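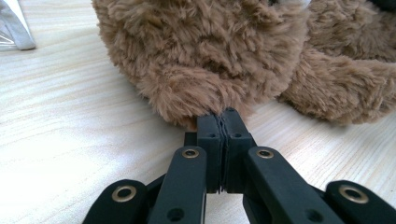

Cudside has moved its plush toy storage trial into a second round, the regional toy library said in November. The trial looks at how large stuffed animals should be packed between loans, and it now covers 500 toys held at the Zepeda sorting room. The second round is limited to long-pile items, which gave the most trouble in the first. On a bear with shaggy, caramel-tan fur that forms curly clumps, the tufts hide the seams, and staff have to part the pile by touch to check the stitching at the base of each limb. Short-pile toys can be checked by eye and are not part of the new round.

The library holds 3227 items in all, most of them puzzles, blocks and board games that go out in hard cases. Plush toys have been kept on open shelves until now. Montserrat Maldonado, who runs the collection, said open shelving collects dust and makes it hard to keep a toy together with its loan record.

Under the new procedure each toy is laid on its back on a table and checked from head to feet. The limbs are pulled lightly to test the seams. Eyes and other sewn-on parts are pressed and turned. Any tag is read and the number is copied to the loan sheet. The toy then goes into a clear zippered case, which stays open until the entry has been made.

Two case types are being compared. The Groltier case has soft walls and folds flat when empty. The Ovard case has a stiff base and takes more shelf space, but it holds its shape when stacked. Both are transparent, so the contents can be identified without opening them. Cases are stacked no more than 4 high during the trial.

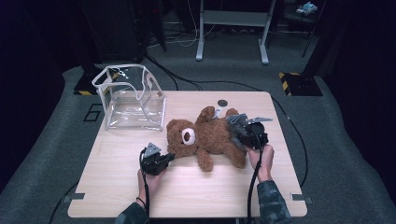 A brown teddy bear on its back on the table, with a clear plastic box open beside it.

Fulgencio Xolalpa, who wrote the packing procedure, said the main question is compression. Long pile that is held flat against a case wall can mat, and a matted toy has to be brushed before it goes out again. The first round did not record how tightly each toy was packed. In the second round, staff will note whether the fur touches the lid, the walls or both.

Cases are to be opened after 12 weeks. Each toy will be checked again for matting, odor and loose seams, and the result will be entered beside the original record. Toys that fail the second check will be returned to open shelves and left out of the final count.

Loans of large plush toys are suspended while the cases are closed. Small plush toys, hand puppets and dolls can be borrowed as usual from the front desk. Reservations already placed for large bears will be kept in order and filled when the toys are released.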